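Cómo comparar dos juegos de dedos de pinza con una prueba de cubos

Esta guía explica el procedimiento que usamos en Grimdale para decidir si un juego de dedos pasa a producción o vuelve a diseño. Sirve para pinzas paralelas de accionamiento eléctrico montadas en brazos ligeros. Hace falta una mesa despejada en la zona de trabajo, cinta negra y unos cuantos bloques de colores.

1. Preparar la mesa

Marque con cinta el contorno de la zona de destino y deje dentro espacio suficiente para el bloque y los dedos abiertos. Anote la posición del contorno en el sistema de coordenadas de cada brazo. Si trabaja con dos brazos, haga la calibración por separado y compruebe después que ambos llegan al mismo punto con el mismo error.

2. Ajustar la cámara de muñeca

La cámara debe ver las puntas de los dedos y la cara superior del cubo durante todo el cierre. Fije la exposición a mano; con el ajuste automático, los cubos claros salen quemados y el detector pierde los bordes.

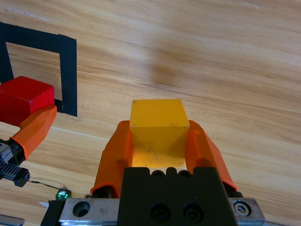
Guarde la configuración con el nombre del juego de dedos. Nosotros usamos Dresard para el controlador y Tosteck para el registro, pero cualquier programa que grave la apertura y la corriente del motor vale.

3. Cerrar y medir

Empiece con una fuerza de 11 N y suba hasta 24 N. En cada nivel haga 22 agarres con el mismo cubo y apunte tres cosas: si el cubo gira al cerrar, si resbala al levantarlo y cuánto se separan los dedos en la punta. Un giro pequeño es aceptable — un resbalón no.

4. Probar los dos brazos a la vez

Repita la serie con los dos brazos en marcha, cada uno con su cubo. Los movimientos simultáneos transmiten vibración a la mesa y a veces cambian el resultado. Vigile también los cables: deje holgura en la muñeca y revise que el lazo no se enganche al girar la última articulación.
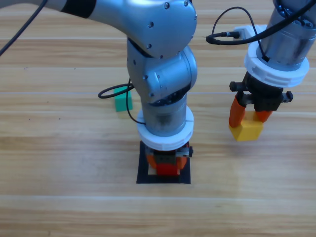 Una sesión completa da unos 272 agarres. Descarte los que tengan lecturas incompletas y calcule la tasa de fallos por color y por brazo. Si un brazo falla bastante más que el otro con los mismos dedos, intercambie las pinzas antes de culpar al diseño.

5. Anotar el resultado

Ingeborg Lüthi mantiene la hoja de comparación con los dedos Steiner, que tomamos como referencia. Indique siempre la fuerza, la versión de la pieza y el estado de los tornillos después de la serie.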